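Looking after the kitchen cell

Pavum, our two-armed kitchen robot, has a simulated twin, and the twin needs as much upkeep as the machine in Fomthorpe. It gathers no dust, but it does gather settings. This month we went through the hand setup for the bottle task, where one hand goes for a white bottle lying on its side in an open compartment and the other is supposed to stay out of trouble.
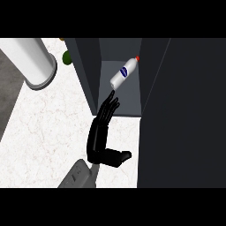
The finger offsets had been typed in twice, once by us and once by an import script that felt it should help. Clearing the duplicates took 3 minutes. Finding them took 17 hours – we are choosing to average those. After the fix we ran 80 reaches from the same start pose, and 64 ended in a usable grip. The rest are mostly thumb trouble, which goes on the August list, right under the wrist limits and the sticky note that just says "why".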